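The letter from Gretgate said the plot was 294 metres from the road, by a made track, suitable for all vehicles. Kgomotso Khumalo read it twice at the kitchen table and put a pencil mark next to "made".

"Somebody made it," said her brother. "Feet, probably."

"It says all vehicles."

"It would, wouldn't it. They want 3,000 pounds for the right to use it."

She had met the man from Gretgate once, in January, in an office that smelled of new carpet. He was called Engelbrecht and he had a way of saying "access" as though it were a kind of pudding. The plot had access. The access was excellent. When she asked who looked after the track he said it was largely self-maintaining, and she had written that down as well, because she wanted to be able to read it back to him some day.

Their aunt had left them the plot without a word of explanation. She had never mentioned owning land. She had mentioned a plum tree now and then, and a pump, and a man called Zilska who owed her for a gate, but the family had always taken these for things she had seen on the television.

So one morning, a little after seven, Kgomotso took the bus to the end of the line and walked out to see what her half of nothing looked like.

She found the start of the track where the map said it would be, which annoyed her slightly. She had been looking forward to its not being there. She let her brother know.

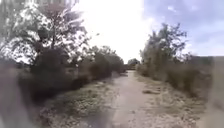 The track, looking away from the road.

He rang at once.

"That's a path."

"It's got marks on it. Could be tyres."

"Could be a wheelbarrow. What's that dark bit on the right?"

"Damp, I think. Or a dip."

"That's your 3,000 pounds, that is. Ask him if the dip's included."

She put the phone in her coat and went on. The bushes on the left were thick enough to hide a house in, and she looked through each gap for one, though she would not have admitted it. She saw field, and then more field. Gravel shifted under her boots. She tried to imagine a delivery van coming up here with a fridge in it, and the driver's face.

The tall tree she passed first was not a plum. She was no judge of trees but she knew that much. Nor were the ones after it, as far as she could tell, and by then she was cross with herself for checking. An old woman says she has a plum tree and thirty years later you are out before breakfast inspecting hedges.

She counted her steps, and gave up at 300 when she found she had been saying the same number twice. There was no gate at the place where a gate would have been useful. There was one post, leaning, with a hinge on it.

She stood and looked at the hinge for some time.

Her brother, when she rang him back, said anyone could put a hinge on a post.

"Why would they?"

"To sell you a track."

"It's rusted through."

"They can do that with vinegar."

She let him talk. He had got on to the survey firm, Flernon, who wanted about 2,000 pounds to come and tell them where the corners were, and who had in his opinion never seen a corner in their lives. He was probably right. He was right fairly often, and it had never made him any happier that she could see.

"So is there a pump?" he said at last.

"I haven't looked."

"But you're going to."

She pushed the post. It moved a little and came back.

"I'm only going as far as the end," she said.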